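Rule 76

By the time the handbook reached me it was already famous for its weight. The Zurcombe Handbook of Good Practice for Machines That Handle Clothing, second draft, came up the stairs in a box, and I was so happy to see it that I sat down on the landing and started reading before I had my coat off.

I should say that I love rules. I love them the way other people love train timetables or birds. A good rule is somebody's bad afternoon, boiled down so the next person gets a better one! Rule 12, for instance: a machine shall let go of a sleeve before it backs away. You can hear the ripping in it.

My job was to read every rule and mark the ones that wouldn't survive a real house. Mamo, the folding machine everyone in Pumasham was waiting for, would learn from people. You took a gripper in each hand, folded a shirt with it, and Mamo got the whole thing, every pinch and tug. The rules said how you were supposed to do that. If the people folded badly, Mamo would fold badly in 2000 homes by spring, and if they folded beautifully, well. I had gone a bit giddy thinking about it.

And most of the book was wonderful. It said to touch the cloth gently before pulling. It said to stop if a child or a cat got on the bed, and not to start again until the child or cat had lost interest (it used those very words, bless whoever wrote them). It said a person could quit in the middle of a fold for any reason and never had to give one. I put a big green tick by that.

Then I got to Rule 76.

"Garments shall be of a single color and shall be laid on a plain surface of contrasting color, free of all other articles."

I read it out loud to my kitchen. I looked through the door at my own bed, where there were two towels, a cardigan, and most of a newspaper on a bedspread with parrots.

The rule belonged to Emiliano Montes. He had written it himself and he was proud of it, and he answered the telephone on the first ring.

"Seventy-six is the backbone," he said. "Everything hangs off seventy-six."

"Have you got a plain bed, Mr. Montes?"

"My bed has nothing to do with it."

"What color is it, though?"

There was a long silence. "Stripes," he said.

He wasn't a stubborn man, I want to be fair to him. He had spent years in a lab with a gray table, and on a gray table a red square of cloth is a beautiful thing. Everybody can see where it ends. He had 836 trials of red squares and he could tell you what happened in every one. What he wanted was for nobody to get hurt and nothing to get torn, and a clean background looked like the safest way to get there.

So I asked Ellach. Ellach is the hill end of Pumasham, and people there had signed up to teach at home, on their own beds, with their own wash. I asked for the most ordinary garment they had on hand, taken the way the grippers saw it. I drove up for them, came straight back, and laid them in a row on Emiliano's desk on top of Rule 76.
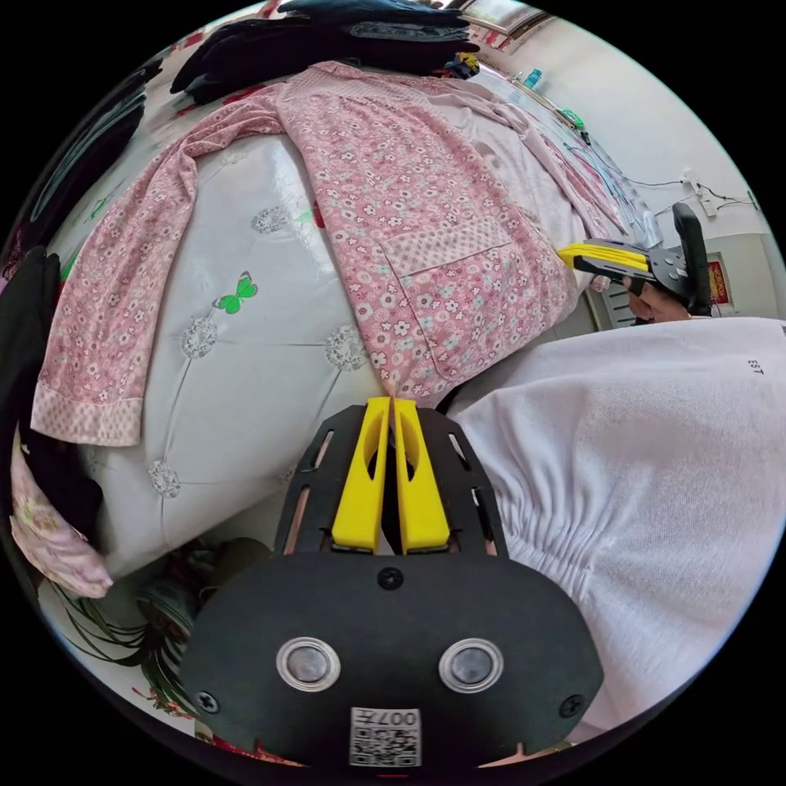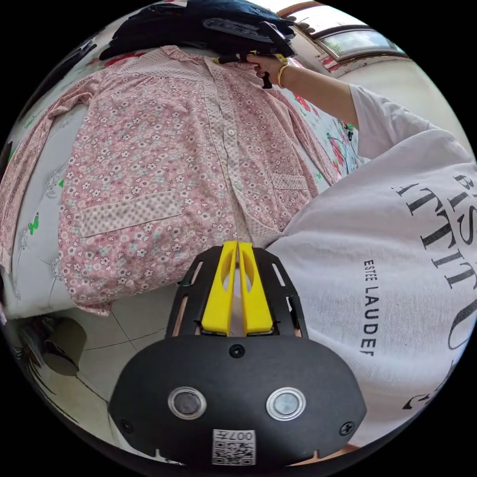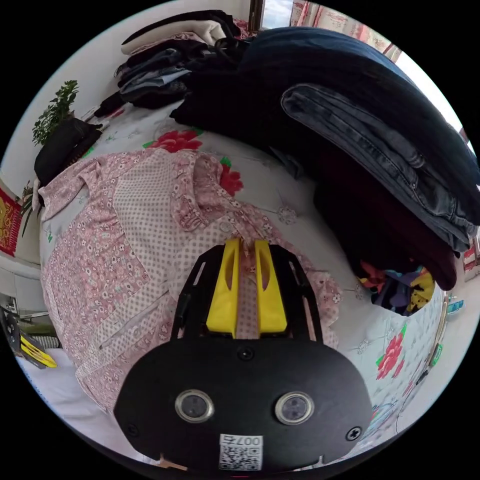

Pink shirt, Ellach. Three views.

Emiliano put on his other glasses. He was quiet so long that I started reading his wall calendar, which said 9/2/20 in a red box with the word SUBMIT beside it. That was tomorrow. I could feel myself getting ready to make a speech, and I had a good one, all about how a rule that only works on a gray table is a rule about gray tables. I never gave it. He had his finger on the last picture, on the big red flower up by the collar, and then he moved it to the little white flowers on the shirt itself. "It's flowers on flowers," he said. "Where does the one stop?" I said the person holding the gripper seemed to know. He went on to the tall stack of dark clothes with the jeans in it, and I waited for him to say that it would all have to be cleared off. He tapped the small white button instead, the one just past the tips of the yellow fingers. "We have nothing on buttons," he said. "Seventy-six rules, and we have nothing on buttons!"

After that there was no holding either of us.

He pulled out a pad and I pulled a chair around to his side of the desk. We fought over every word and I have seldom had a better evening. He wanted "a machine shall identify all fasteners." I wanted "look for the buttons first." He wanted a minimum distance between the garment and its neighbors, and I asked him what distance he kept between his own shirts and his own socks, and he crossed it out and laughed into his sleeve. We sent down for soup. He drew collars on the back of the budget.

He won some, too. I had been all for throwing the rule out, and he wouldn't have it. If the bed was going to be busy, he said, then the book had to say what to do when you couldn't tell one cloth from another, and what it should say was slow down. Close the fingers lightly. Lift a little, look, and if the wrong thing comes up with it, put it down again. I had to admit it was a much better rule than no rule. I may have hugged him, or the pad, it was late.

Sometime after the soup he went back to the first of the three and found the little green butterfly on the bedspread.

"Could it try to pick that up, do you think?" he said.

"Mamo? It might. I would."

He wrote it down. It became the note to Rule 76, and it's still in the printed book, on a page that has come loose in my copy from being shown to people: "A picture of a thing on cloth is cloth."

The rule itself runs to five lines now. It says to teach on the bed you have, under the light you have, with whatever is in the wash. It says to leave the pile where it is if the pile is out of the way. It says to look for the buttons first - I got that one in word for word - and to go gently wherever the patterns run together.

We typed it up between us, him reading and me hitting the keys. It was nearly light over Pumasham when he signed the cover sheet, and he asked if he could keep the pictures. I said they were Ellach's and he'd have to drive up and ask.

"Would they let me have a try?" he said. "With the grippers?"

I told him to bring his own shirt.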